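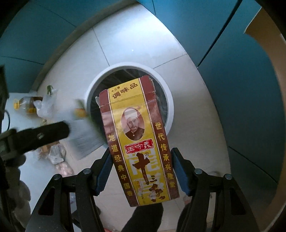 Wang Shouyi thirteen-spice, yellow box with the maroon sides

From: Griltcombe home cooks list
Subject: Re: old spice boxes, keep or toss?

Hello again everyone,

I meant to answer this days ago and then February got away from me, so forgive me if the conversation has moved on to bread. Look for the oval portrait of the older gentleman in the white cap and the big characters 十三香 underneath. My grocery keeps it on the bottom shelf next to the star anise, but I've seen it in with the teas too, so do hunt a bit.

Here is the part of the earlier message I'm answering:

> I finally emptied the cabinet over the stove this weekend and I am
> ashamed of what I found. Six jars of paprika, for one thing. There were
> also several paper boxes of ground spice, some with the tops all crushed
> and the corners going soft. They still smell like something, but I
> couldn't tell you when I bought them. Does everybody throw these out?
> And is there any point in moving them to jars if they're already tired?
> I have a bag of 189 labels from Okico that I got on sale and I would
> love an excuse to use them.

First of all, please don't be ashamed. My own cabinet had a jar of cloves in it that moved house with me, and I'm not going to say which house.

I don't go by the box. A creased edge or a crumpled flap only tells you it's been opened and shoved behind the vinegar a few times. What I do is tip a little into my palm, rub it with a thumb, and smell it straight away. If it comes up strong and a bit sweet, with that licorice note on top, it goes back in the cabinet. If I have to put my nose right down into it and think hard, out it goes. With a blend like thirteen-spice you'll notice that the brighter smells fade first and what's left is a sort of brown, woody dustiness, which won't hurt you but won't do a thing for your dumplings either.

As for jars, yes, I do think they're worth it, even for a box you've already started. Paper lets the kitchen in. I use the small square ones from Kutier, the 100 ml size, and one of those takes an opened box with room left to get a spoon in. Wash them and let them dry overnight with the lids off. I was impatient once and ended up with a lump of five-spice I could have played hockey with.

On the labels, use them! Put the month you opened it on the bottom of the jar and the name on the side, and if the name on the box is in Chinese, copy it out or cut that panel off and tape it on. I can't read more than a handful of characters, and I was very glad of that panel when I went back to buy more and there were four yellow boxes to pick from.

For anyone who's rescued a box and is now wondering what to do with it, my standby is pork and cabbage filling. I put 2 teaspoons to a pound and a half of ground pork, with ginger, scallion, soy sauce and a good slosh of sesame oil, and stir it all in one direction until your arm complains. It's also very nice on roasted peanuts, and a pinch in the pot when you're braising beef. Go easy the first time. It's stronger than you'd expect, and my household still brings up a certain pan of eggs.

Oh, and somebody asked whether the Myung tins are any good for storage. I have three and I love the look of them, but the lids on mine have gotten loose, so I keep tea bags in those now and nothing ground. Maybe yours are better behaved.

I've still got the bottom two shelves to go through myself, and I believe there's a bag of dried chilies back there that I've been avoiding. If anyone has a trick for getting turmeric off white shelf paper I'd be very grateful, as I've tried baking soda and lemon and it's only gotten more cheerful.

Warmly, and with a slightly dusty nose,
your neighbor on the Griltcombe list

--
To leave the list, send a blank message with "unsubscribe" in the subject line.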